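Plosier Handheld Gripper: a month with the marker cubes

14 comments | 379 shares

I bought the Plosier in May to replace our old Laizer, which had started closing whenever it felt like it. The idea is the same: you hold the gripper, do the chore yourself, and the tracking software follows the printed cubes. The Plosier's cubes are bigger and its black jaw has a curve to it, and I had my doubts about both.

The jaw won me over first. Cloth is where the Laizer gave up and went home. My usual test is picking up a rag near furniture, with chair legs in all the wrong places, and the Plosier managed nine grabs out of ten. The Laizer got 6, and I was being kind.
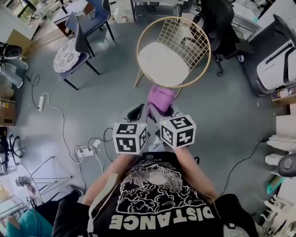 Cloth test, chair round. The pink rag is in the jaw.

Now the cubes. They track beautifully and they stick out like mirrors on a truck. I've clipped the same door frame four times. Raimo Kauppinen, who shares my bench at Brevstead, thinks I should learn to walk through doors - a fair point, but I paid $379 and would like to blame the product.

Setup in Prondis took most of an afternoon, and the manual spends more pages on the carrying case than on calibration. Grip is comfortable for half an hour. After that your wrists file a complaint.

I'd buy it again. I'd also buy a wider door.

9 people found this review helpful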